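RIVPORT REPAIR AND REUSE SOCIETY
Minutes of the Workshop Meeting held on 26 March 2020

Present: Hermine Gruber (Chair), Leopold Ammann, Emil Aigner, Benedikt Bachmann
Apologies: Luzius Strebel
Minutes taken by: Emil Aigner

1. Minutes of the previous meeting
The minutes were agreed as a correct record, subject to one amendment under item 4, where "Flera" should read "Nalov". The Chair signed the amended copy.

2. Matters arising
The second workbench light has been fitted. The key to the Mösli store has still not been returned and Mr Ammann will write again.

3. Desktop computers
Mr Bachmann reported that 142 desktop computers had been received since August. Of these, 83 have been tested and passed for reuse. The remainder are awaiting inspection or are to be taken apart.

Members discussed the order of work for machines that are to be taken apart. It was agreed that memory and processors should be removed first and bagged separately, each bag carrying the number of the machine it came from. Power supplies are to be removed whole. Their casings are not to be opened by anyone in the workshop, whatever the condition of the unit.
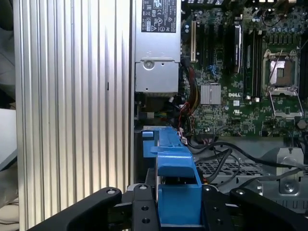
Mr Aigner asked that greater care be taken with boards after the processor has been lifted out. Bent contacts in the socket had been found on several boards that were otherwise fit for sale. It was agreed that the retention lever should be closed again before a board is moved to the shelves, and that boards should be stored flat with a sheet of card between them. Dell boards will go on the upper shelf and all other makes below.

The Chair asked whether aluminium was being kept apart from steel. Mr Bachmann confirmed that heatsinks and finned panels go into the marked crate, once any screws and clips have been taken off. Mixed loads had been refused by the scrap merchant on one occasion and members were reminded to check the crate before it is closed.

Action: Mr Bachmann to revise the bench instructions and display them above both benches.

4. Finance
The balance stood at 929 francs. A sum of up to 300 francs was approved for anti-static bags, card and a replacement set of screwdrivers. Mr Ammann abstained.

5. Storage
The offer of shelving from Nalov was accepted with thanks. Mr Strebel had indicated in writing that he could arrange collection. The position of the new shelving was left to the next meeting, pending measurement of the rear wall.

Action: Mr Strebel to arrange collection. Mr Aigner to measure the wall.

6. Any other business
Mr Ammann asked that mugs be kept off the benches. This was agreed.

The date of the next meeting will be circulated by the Chair.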